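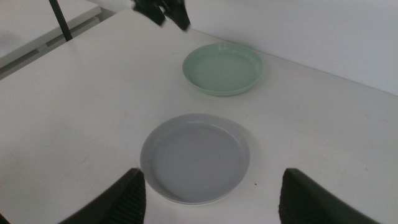

Equipment Planning Analyst, Tableware Handling
Vellstead, Automation Group
Term: 3 years, full time
Reports to: Napaporn Thepsuriya

Vellstead is replacing the two-arm cells on its plate handling line and needs an analyst to prepare the capital budget. You will:

- write the specification for arms, grippers and wrist cameras
- compare lease and purchase quotes from Draro and Zitar
- set a spares schedule for finger pads, cables and mounts
- track spending by cost centre and report each month

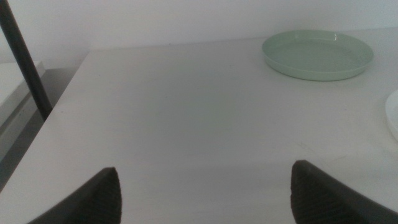

Open gripper over the work table, green plate near the back wall.

Required: a diploma or degree in mechatronics or a related program, and experience costing automation equipment. Knowledge of the Tazi maintenance ledger is an asset. The current ledger holds 1043 line items, almost 95 of them without a replacement date.

Send a résumé and one sample budget to Lahcen Ragab, quoting competition 214. Applications close 4/29/22. Only candidates selected for an interview will be contacted.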